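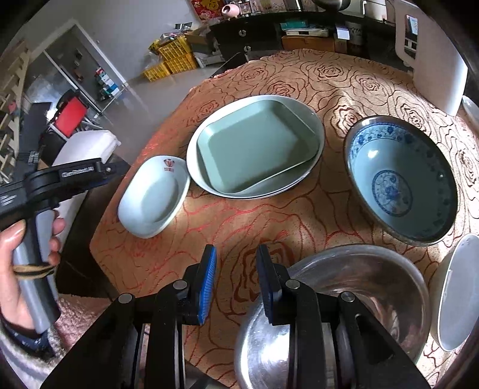
## On the Keeping of Dishes

The annual review of the household dishes was completed this week. Readers who have followed this journal for some time will know that I carry out the exercise each October, before the first of the large family dinners, and that I publish a short record of it for my own reference and for relatives who ask what we have available.

The method is unchanged. Everything is brought to the round table in the dining room, the rose-patterned tablecloth remains in place to protect the surface, and each item is inspected for chips, hairline cracks and worn glaze. Items that pass are returned to the cabinet. Items that do not pass are set aside for plants or discarded.

### Serving pieces

The white oval plate remains the principal serving piece and will continue in that role. It is large enough for a whole fish and is the only plate we own of which this can be said. It shows light knife marks, which respond well to a paste of baking soda and water.

The square plate in pale green was purchased from Manolakis when the store was closing its housewares department. It was one of a pair. Its companion was lost during the move to Narley, and I have stopped looking for a replacement. The plate fits inside the large oval one, and I intend to store them together from now on, with a paper towel between them.

The small oval dish with the red logo is retained for pickles and sauces. It has been proposed on more than one occasion that it be given away, on the grounds that it matches nothing. I have declined. It is in use more often than anything else in the house.

### Bowls

The blue-and-white bowl with the floral medallion was a gift from Gunnel Dahlgren, who wrapped it in 2 bath towels and carried it on her lap for the length of a train journey. It is washed by hand. Guests who help in the kitchen are asked to observe this, and I would be grateful if family members did the same.

The large stainless steel bowl requires no special care. It is used for salad, for bread dough, and for rinsing greens. I purchased it from Kerkisero for 6 dollars and have had no cause for complaint, although I would advise against their colanders.

### Storage

The present arrangement is not satisfactory. Cardboard boxes have been allowed to gather beneath and beside the black cabinet, and several have gone unopened since the move. I have resolved to open one each evening until the matter is settled. The contents will be sorted and the empty boxes flattened for recycling.

I have also ordered a plate rack from Urkix, at a cost of 40 dollars, so that the larger plates may stand upright. My sister-in-law, Evangelia Spanos, is of the opinion that plates stored on edge are more likely to chip at the rim. Her own are stacked flat with felt circles between them, and she has offered to cut a set for us. I have accepted the felt circles and have not canceled the rack.

The pink vase will stay on top of the cabinet. The red poster will also stay where it is, with its gold character, until the new year, when it is customary in this house to consider whether the wall should have something else.

### Outstanding matters

- The lid of the soup pot has not been located.
- Two dessert plates are on loan to Gunnel and should be returned before the dinner.
- The tablecloth is due to be laundered. Cold water, no bleach, and it must be ironed while slightly damp.
- Felt circles to be collected from Evangelia.

A note on the rack will follow once it has been delivered and assembled.

October 13, 2020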